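Divov family, parish register in Bretport, how to order a copy?

Posted by telell_reader, Tue 12 March

Good day to all. I am searching for the baptism of my great-grandmother in Bretport. Her surname was Divov, but in the ship list it is written Dumitrescu, which was the name of her stepfather. I have the entry number, 3871, but I do not know for which book it is. The parish office did not answer my two letters. Must I go there in person?

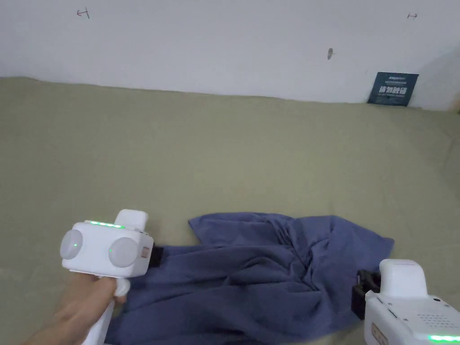
I can travel in May, but only for six days, and I would not like to spend them waiting at a closed door.

hillside47
You need not go. The old books were moved to the district archive, so the parish cannot help you. Write to the archive and give both surnames, the village and a span of five years. A number alone is not enough, as each book begins again from 1. My copy came after 6 weeks. Ask for the full page, the godparents are often relatives.

oldmaps
try under D

Marten_B
I agree with the first reply, with one small correction. Entries of stepchildren were sometimes put in the margin under the name of the mother, so please ask them to read the margins also. In my case I found there a marriage date that I was missing for years.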